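Ticket 567
Product: Vatside serving tray, black rim, wooden base
Opened by: Chak-lun Kwok
Status: reopened

Reply from Vatside support, October
Thanks for getting in touch. Marks on table surfaces are usually caused by household cleaners. Please wipe with a damp cloth and let us know if we can close the ticket.

Chak-lun Kwok, 9.15 am
No, please don't close it. I wiped it twice before I wrote to you the first time, and said so. The mark is still on the table, small and greyish, by the left end of the tray. I can't tell if it's a scuff in the wood or something left on top of it. Your reply doesn't seem to know either, but it has already blamed my cleaner.

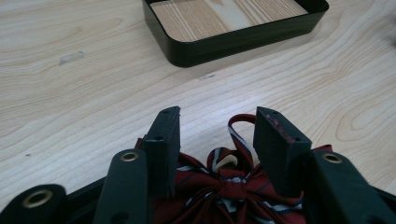

The cleaner is Dorkitz, the plain one, and I've used it on this table for 3 years. If it left marks I'd expect them all over, and I'd expect to have seen one before the tray arrived. There is also a faint dark speck just in front of the tray. I'm not claiming that one, it may well be the wood.

Reply from Vatside support
Have you tried our felt pads? They are available from Mercado and the Pistdale shop.

Chak-lun Kwok, 2.40 pm
So the tray needs pads to be safe on a table? The leaflet says nothing of the sort. Before I buy anything:

Does the black finish on the walls go underneath as well?
Has anyone else reported marks? I'd like a yes or no.
Who pays if the pads make no difference?

I've tried a pencil rubber on the mark for two minutes. No change that I'd swear to. Haven't tried oil and don't want to until somebody tells me what I'm putting it on.

Status: waiting for Vatside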